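How a Hand-Held Gripper Helps a Robot Learn
A workshop page for readers ages 8 to 12

Pick up a cup. You probably did it without thinking. Your eyes found the cup, your arm moved toward it, your fingers opened, and then they closed with just enough squeeze. A robot has to be taught every part of that.

One way to teach it is to write down instructions, one after another. Move forward. Stop. Close the fingers. This works well in a factory, where the same part comes down the line in the same spot all day long. It works badly in a home. Cups get left in different places. Bowls come in different sizes. Somebody moves the chair.

Another way is to show the robot what people do. That is what a hand-held gripper is for.

What is a gripper?

A gripper is the part of a robot that does the holding. Yours is called a hand. Many robot grippers have only two fingers, and they open and close like a pair of kitchen tongs.

A hand-held gripper has the same kind of fingers, but there is no robot attached. A person holds it by a handle and does ordinary jobs with it, such as lifting a bowl or moving a plate. A camera on the gripper records what is in front of the fingers. Later, a computer studies the recordings and looks for patterns. How wide were the fingers open before they reached the bowl? Which part of the bowl did they take hold of?

One recording is not much help. At the Skorkia shared workshop, our first small project used 1,000 short recordings, and the next one used 2,000.

What are the parts?

Fingers. These do the gripping. They need to be stiff, so they don't bend when they hold something heavy.

Pads. Bare metal or plastic slips on a smooth dish. A soft pad with a pattern of small bumps or grooves holds better. Look at the bottom of your sneakers and you will find the same idea.

Linkage. This is a set of bars joined by pivots. A pivot is a point that a bar can turn around. The linkage makes both fingers move together, so they meet in the middle.

Handle. The person's hand goes here.

Camera. It rides along with the gripper and always points toward the work.

Why use a dinner table?

A table is a hard place for a robot. Shiny surfaces reflect the lights. A tablecloth with a busy pattern can make it difficult for a computer to tell where the cloth ends and a dish begins. Dishes sit on top of each other, and a robot may need to take one and leave the rest. If the recordings were all made on a plain white desk, the robot would only learn about plain white desks.

Try it yourself

You need kitchen tongs, two thick rubber bands, and a plastic bowl.

1. Pick up the bowl by its rim with the bare tongs. Do this 5 times.
2. Wrap a rubber band around each tip of the tongs.
3. Pick up the bowl 5 more times. Does it slip less?
4. Ask a friend to put the bowl somewhere new while your eyes are closed. Pick it up again. Notice what you had to change.

Use plastic dishes for this. Glass ones break. 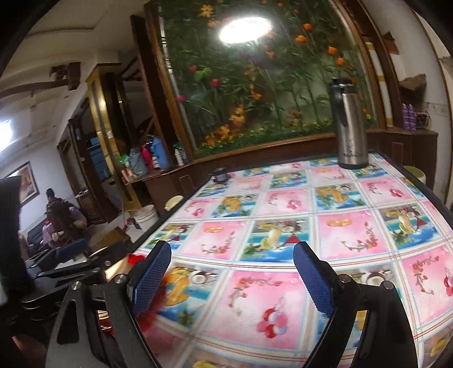
Blue pads on the two fingers, apart in the upper picture and closed on the rim of a stack of dishes in the lower one 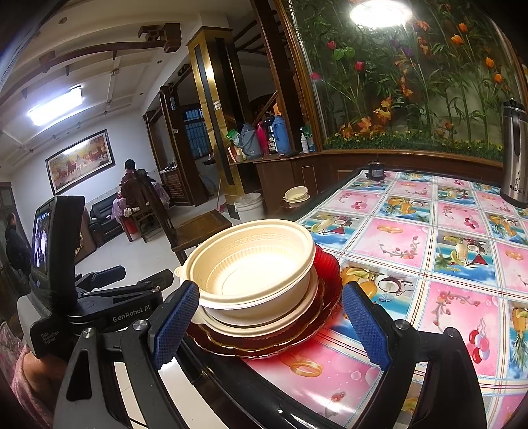 Written by Triin Kuusk
Children's Workshop Leader, Skorkia

Words to know

Data: information that is collected and saved, such as recordings or measurements.
Gripper: the part of a robot that holds things.
Linkage: bars joined together so that they move as a group.
Pivot: the point a bar turns around.

Next in this series: How a Robot Knows When to Stop Squeezing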